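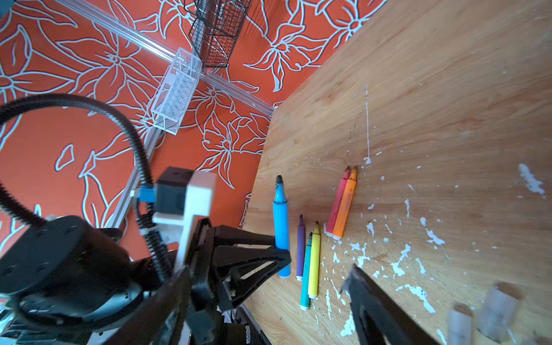

Reaching for the blue marker with the Zeltus gripper.

Zeltus Gripper Kit: Frequently Asked Questions

What do I get in the kit?
A pair of black fingers, the servo, the white bracket that bolts to your arm, a wrist camera and the cables. You also get our Flilell software, which runs on any fairly recent laptop.

Does it come with an arm?
No, you bring your own. We've tested it most on the Detico desktop arm, and the bolt pattern for that one is already in the bracket. Drawings for other arms are on the downloads page, and we love hearing about new ones!

Why do you practice with felt-tip markers?
They're cheap, they roll, and they come in different thicknesses. A slim marker lying right beside another one is a great little challenge — if your arm can pick one without dragging its neighbor along, you're ready for harder stuff. Pencils and paintbrushes are good next steps.

How heavy an object can it lift?
Up to 160 grams. For long objects, grab near the middle so they don't swing.

How long does it take to put together?
Plan on an afternoon if this is your first build. The bracket takes 20 minutes, and then there's the cable. Leave it a generous loop so the wrist can turn all the way without pulling on the plug. Then turn the wrist by hand, both directions, before you switch on the power.

Do I need a special table?
Any steady table will do. Ours are covered in paint and scratches and the arm doesn't mind a bit.

Can I get spare fingers?
Yes, order part 912. They ship in sets of 2, and swapping them is really quick (keep the old screws).

Can I try it before I buy?
Please do! Our Dela Peña workshop has open sessions starting again in January. Bring your own objects, the odder the better.

Page updated 16/05/2024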